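Lucrezia Gatti
Thread on port chaplains, and on a book I have been reading about them. It will be a long one. 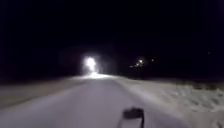
The book is Normand Lévesque's study of the clergy and lay workers who visit cargo crews, and it came out from Drastora in January. I started it because I visit ships myself, part time, at Piltcombe. A lot of the work is walking. You go out after supper in winter on packed snow, with black sky over you and one bright light a long way ahead, and you can't say yet if it's a headlight or a lamp on a post. Lévesque gives his whole first chapter to getting to the ship, and I think he is right to.

Some background. A crew may be in port for less than a day. Many of them can't go ashore, either for visa reasons or because there is too much work. If they are going to see a chaplain, the chaplain has to go up the gangway.

Lévesque spent 18 months following chaplains in five ports. He did 27 long interviews, and he went along on ship visits and wrote them up the same night. The log of visits at the back runs to 415 entries. I read all of them, and they are the best part of the book.

Most entries are very plain. Phone cards delivered. Second engineer asked for a Bible in his own language, none in the van. Cook wanted to know where to buy ginger. Captain polite, no time. Stayed ten minutes.

His main question is what makes any of this religious. If you took the collar off the man carrying the phone cards, what would be different? He asked every chaplain this and got very different answers.

One at Skasora said nothing would be different and he was fine with that. Another in the same port said everything would be, and that crews tell him things they would never tell a welfare officer. They share an office and a kettle.

Lévesque doesn't pick a winner. I would have liked him to lean a little more. He has the material for it, and by chapter four you can tell which chaplain he would rather ride with.

The chapter on confidentiality should be required reading for anyone starting out. A sailor tells you he hasn't been paid since he signed on. He also tells you not to say anything. What do you owe him, and what do you owe the rest of the crew, who haven't been paid either?

The churches have rules on confession, and those are clear enough. Very little of what we hear is confession. It is a man talking over instant coffee in a mess room with the door open. Lévesque calls this "talk without a box around it," and I have been using the phrase since.

He is also good on prayer. Crews are mixed. You may have Catholics, Muslims, Hindus, Orthodox and men with no religion at one table. The chaplains he followed nearly all waited to be asked. When they were asked, it was often for a blessing on the ship after an accident, and the whole crew came, whatever they believed.

I had one of those my second winter. I won't describe it here. I will say that I had a printed form of service in my bag and I used about a third of it.

Where I disagree: he treats the seafarers' center as a thing of the past. He visited the one at Toom after it had cut its hours, and he writes about it like a museum. Ours is busy. The pool table needs new cloth because people use it.

He also says chaplains avoid politics. Some do. The ones I trained with wrote to shipowners, sat in on inspections when they were allowed to, and got banned from at least one terminal. Maybe his five ports were quiet. I would have liked a paragraph on how he chose them.

On money he is careful. Most of this work is paid for by denominations that are shrinking. Port authorities sometimes chip in. One chaplain told him she is grateful for the port's money and thinks about it every time she has a complaint to make about the port. I have had the same thought in the same words.

There is a short section on women in the job. Too short. He interviewed several, and they turn up all through the book, so it's odd that the section on them is only a few pages and mostly about safety boots and cabins. The boots are a real problem, to be fair. Mine are a men's size with two pairs of socks.

The theology comes late and it is brief. He works from hospitality: the chaplain goes aboard as a guest, eats what the cook puts down, and is received by the people he came to serve. I found that convincing. It also matches how it feels, which is mostly that someone is feeding you.

He doesn't say much about leaving. A crew you liked sails and you don't see them again. You might get a message from another port, or a photo of somebody's kid. Usually you don't. I kept waiting for a chapter on it.

Who should read it: people in chaplaincy of any sort, hospital and prison and army included, because the questions carry over. People on church boards who vote on the budget line. Students, if their library will buy it, because the price is steep.

You can skip chapter two if you don't care about the history of the mission societies. Don't skip the notes. There is an argument with an older study going on down there and it is livelier than the main text.

A few people have asked if our group at Piltcombe will discuss it. Yes, first two chapters to begin with. I will post the date when the room is confirmed. We have one copy to lend and it is already out.

If you visit ships and have read it, I would like to hear what you made of the confidentiality chapter. Replies are open.

Sunday, February 18, 2024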